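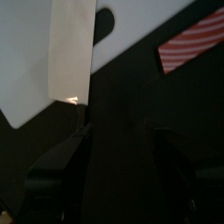 Soup season, and my one big pot

Every June I swear I'm done with soup until fall, and every June the first rainy evening on Werkdale proves me wrong. Last night I had a drawer full of sad vegetables and zero interest in going to the store, so out came the big pot (the dented one, I love it) and in went everything.

My base hardly ever changes. Two onions, a lot of butter, and more patience than I usually have at 9 at night. I used to rush the onions and wonder why my soup tasted like hot water with opinions! Now I put on a podcast and leave them alone for about 200 seconds at a time, stir, and go back to folding laundry. 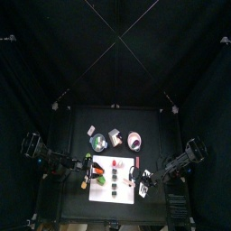
Then the carrots go in, then the peppers, and the stock last. I buy mine from Choo, the little grocery by the bus stop, and the low-salt one is the only one I'd bother with — the regular kind gets way too strong once it cooks down. If you have a parmesan rind hiding in the freezer, toss it in too.

I got 5 bowls out of this batch. Two are gone already, and I'm having another for lunch with the end of the rye bread, toasted pretty dark.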